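Search this journal Search Advanced

Reading time: 3 min

3.2 Potato preparation and holding time

Potatoes of the floury variety Bullura were bought in a single lot from a wholesaler in Nerodville and kept in the dark at 8 °C until use. They were peeled by hand, cut into 3 cm pieces and boiled in unsalted water at a ratio of one part potato to two parts water by weight. A piece was judged cooked when a blunt probe passed through its centre under a load of 150 g. Each batch was drained for two minutes, returned to the hot pan for one minute to drive off surface water, and then put through a ricer with 3 mm holes.

The recipe file held 2,172 published home recipes for fishcakes, taken from the Cetia collection. Of these, 722 gave a holding time for the mash before it was mixed with the fish. The remainder said only that the mash should be set aside, or gave no instruction at all. Holding times for the trials were chosen to span the stated values, and 13 combinations of holding time and fish content were tested.
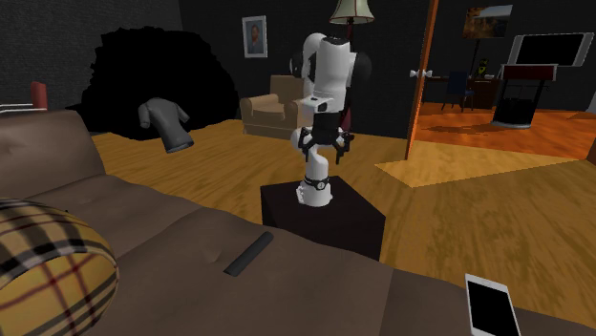
Figure 4. Rendered view of the simulated arm on its pedestal, with gripper lowered.

Moisture was measured by oven drying at 105 °C to constant weight. Mash held uncovered lost water mainly from the top layer, so each sample was stirred before a portion was taken. Mash held under a lid lost less water, but drops formed on the lid and fell back, leaving wet patches that were visible after shaping. Covered samples were therefore wiped at the lid every five minutes.
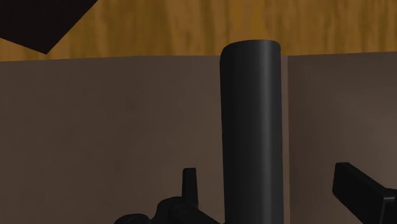
Cakes were shaped in a ring of 70 mm diameter to a depth of 20 mm, chilled for one hour and coated in flour, egg and dried breadcrumbs. They were fried in sunflower oil at 170 °C for three minutes on each side. A cake was recorded as broken if any crack ran through the coating to the opposite edge, or if a piece came away on turning.

Breakage was lowest where the mash had been held uncovered for 20 minutes. Longer holding gave a drier mixture that cracked during shaping, before any heat was applied. Adding egg to the mixture reduced this cracking but gave a firmer texture, and these cakes were left out of the comparison in Section 4. The Akande method, in which the fish is folded in while the mash is still hot, was tested separately and is treated in Section 3.4.

We use cookies to improve your experience on this site. Accept Manage settings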